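What Is a Commonplace Book? (And How Do I Start One?)

By Jummai Tijani
December 5, 2023

I've got a fat green notebook that lives beside my bed. It has a joke about a penguin in it, the words to half a song, a recipe for ginger biscuits, a sentence I overheard on the bus and a list of all the best names for boats. If you picked it up you'd think it belonged to somebody very muddled. But it has a proper name, and people have been keeping books like it for hundreds of years. It's called a commonplace book!

So is it a diary?

Not quite. A diary is mostly about you: what you did today, who you sat next to, why your brother is the most annoying person alive. A commonplace book is mostly about other people's words and ideas. When you read or hear something you like, you copy it down so you can find it again.

The name sounds a bit dull, doesn't it? These days "commonplace" means ordinary. Back then it meant something more like "a place where you put useful things that lots of people might want". Think of the kitchen drawer with the string and the batteries in it (except this one is full of sentences).

Who kept them?

All sorts of people. Students did, and poets, and doctors, and people who ran big houses and needed to remember how to get candle wax out of a tablecloth. Books cost a lot of money. If a friend lent you one you might have it for a week and never see it again, so you copied out the good bits while you could.

My favourite belonged to a ship's clerk called Florencio Aranda, who started his in 1634. I've only seen copies of the pages, and I had to get help with the Spanish. He wrote down prayers and riddles and the prices of onions. On one page he copies out a poem about the moon, and right underneath it he has written a cure for toothache made of cloves and vinegar. I love that. He clearly had a sore tooth and couldn't be bothered to turn over!

How did they find anything?

Good question, and it drove people potty. If you write things down just as they come, you end up with a big heap. So many people gave each page a heading, such as Friendship, or Weather, or Courage, and left space underneath. Others made an index at the back, a list of subjects in ABC order with page numbers next to them.

If you've ever used a hashtag or looked at somebody's pinned posts, you've seen the same trick. You give a thing a label, and later you look for the label. People who save pictures and quotes on their phones are doing pretty much what Florencio did, only their notebook is a phone.

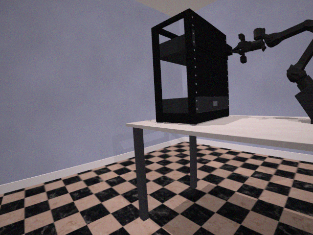 Paper or screen?

I like paper, but I asked some friends so that you'd get a fair answer. Cheuk-hei Tang keeps his on an app called Fandura and says the search box is the best part, as he can type "dragon" and up pop all 35 of his dragon quotes. Olanrewaju Haruna uses the backs of old envelopes and keeps them in a biscuit tin. Bello Iyamu is 11 and has two books, one for facts and one for funny things, and he tells me that he sometimes can't decide which a fact about wombats should go in.

The good thing about an app is that you can't drop it in the bath. (Well, you can, but the words are usually saved somewhere else too.) The good thing about paper is that you can draw in the margins, stick in bus tickets and leave it to your grandchildren. Copying by hand is slow as well, and while my pen is crawling along I notice things about a sentence that I'd skipped right over when I read it.

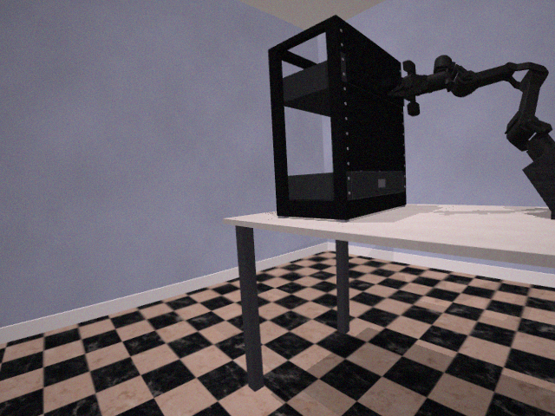
A tall black rack cabinet with open spaces between its posts.

How to start yours

Find any notebook with blank or lined pages. Leave the first two pages empty for your index and number the rest in the corners.

Now wait until you meet something you like. It might be a line from a story, a word that's fun to say (mine this week is "bumbershoot"), or something your gran says when she's cross. Write it down exactly, then put who said it or which book it came from. Please don't skip that bit! I have a lovely line about owls on page 13 and I've no idea who wrote it.

Add the subject to your index, with the page number.

You don't have to write in it every day. I went through the whole of last December with only one entry, and that was about gravy.

Can I put my own ideas in?

Of course you can. Lots of people scribbled their thoughts beside the bits they'd copied, and sometimes they argued with them. Florencio wrote "no" in very large letters next to a riddle about a goose. I think he'd got the answer wrong.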